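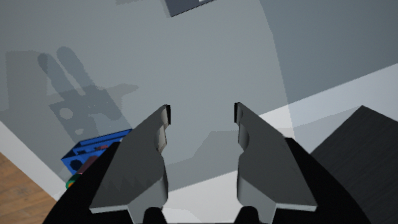
Dark gray fingers over a lighter gray surface. Computer rendering.

Gray (interior color)

Gray is the family of colors lying between black and white, and one of the richest a house painter can work with. A pure gray has no hue at all, yet very few grays on a wall are pure. Most lean a little toward blue, green, violet or brown, and that lean is where the fun begins!

Warm and cool grays

Grays with some yellow, red or brown in them are called warm, and those with blue or green are called cool. The same paint can seem to switch sides during the day: a north-facing room in February will pull almost any gray toward blue, while evening lamps bring out the brown. A gray mixed with beige is often sold as greige, a wonderfully useful color next to wood floors, where a cool gray may look bluer than it did in the can.
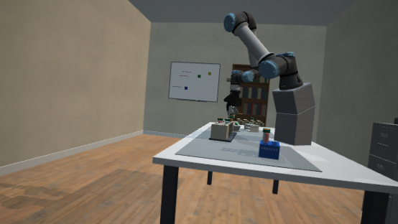
Pale gray baseboard with beige and grayish-beige walls and an orange-brown plank floor. Computer rendering.

Mixing

The simplest gray is black stirred into white. Painters have long preferred to mix opposites such as blue and orange, which gives a livelier color with a great deal of depth. Old distemper grays were made with chalk, glue size and lampblack, and they dried much lighter than they looked in the bucket, so a good mixer worked from memory and dried test cards.

The Breathnach cards

The best-loved record of the craft is the set of color cards kept by the Breathnach paint works in Staltska. Gearóid Geraghty cataloged 682 hand-painted cards there, in 9 boxes, and gave 4 of the boxes over entirely to grays. The names are a joy to read: Wet Slate, Pigeon, Second Ash, Britside Fog. Several cards carry penciled notes on how much lampblack went into the batch.

See also
Beige
Distemper
Lampblack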